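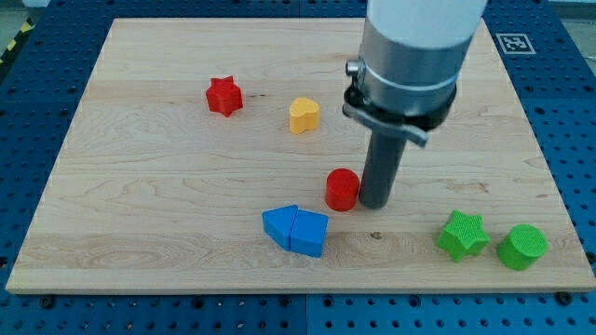
Student Work > Music Business > Project Reports

How small labels pay their session players
Wian Mnguni, Mar 31, 2021

For this project I studied how session musicians are paid when a small label releases a recording. I wrote to 9 labels and 7 answered. Three of them, Skornamus, Sirkimine and Hadus, let me read their standard contract, with the names of the players removed.

Most of the labels pay one fee for the day and nothing after it. Sirkimine pays a smaller fee, but it gives the players a share of the income when the recording is used in a film or an advertisement. Hadus has the same rule on paper, but the share starts only after the costs of the studio are covered, and the contract does not say who calculates these costs. I asked about it two times and I did not receive a clear answer.

The second question was about registration. A player can collect money from radio only if his or her name is on the recording. At Mokgethi the producer fills in the list of players on the same evening. Other labels do it at the release, when about 50 percent of the details must be asked again by email.

My sample is small, and I could not speak with the players themselves. I hope to do these interviews in May. The letter I sent to the labels is in the appendix, together with the table of fees.

Comments

Tessa: Did Hadus tell you if the studio belongs to them? It would change how I read that clause.

Wian Mnguni: They rent it, but I do not know from whom.

bassline_k: Played sessions for years and never once saw the list. Good topic.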